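The Nisthorpe Gripper Trial is a simulated test used to compare robot grippers on household doors and drawers. It was set up by Troretti, with 25 tasks run under one controller. 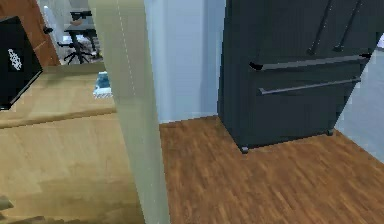 Grippers from Lecomte and Erkon are scored on reach, grip and pull. Each gets 19 tries per task. The refrigerator tasks use two handle layouts - long vertical bars on the doors and horizontal bars on the lower drawers - so the wrist has to turn between them. A try ends after 66 seconds.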